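Notebook, October, 4:40 pm

Kit review for Lustmont, second sitting. The loan set from Gunulberg is theirs until the end of the month, so I want the numbers written down before I forget which ones I liked.

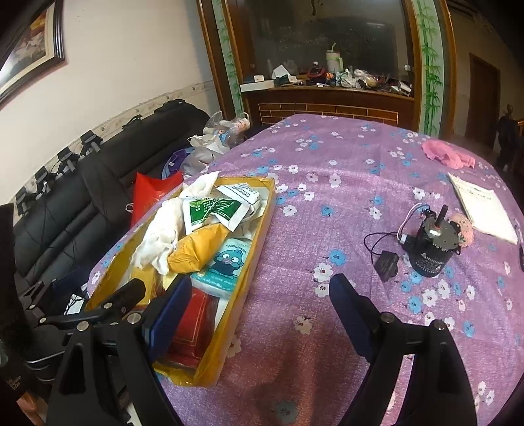
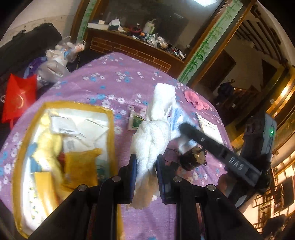

Price first: 758 for the pair with the Culo software license, and 46 a month after that if we want the hosted storage. Lộc Triệu thinks the monthly fee is fine and I think it's cheeky, given that export is capped at 500 clips per project (I asked twice, it really is 500!). What I do like is the linkage. The silver pins in the black bars are right out in the open, so I can get a driver on them without taking a shell off, and the blue pads leave plenty of room between them when the jaws are wide. Soft stuff like that white cloth is what I care about for the Đoàn job, way more than boxes. Their manual has 17 pages on calibration and one short paragraph on pad wear, so I've emailed to ask what replacement pads cost and whether they sell them singly.

Still to do: weigh one unit on the good scale, try the export on my old laptop, and ask Lộc if his wrist got sore too (mine did, by lunch). If the pads are cheap I'd say buy one pair and skip the storage.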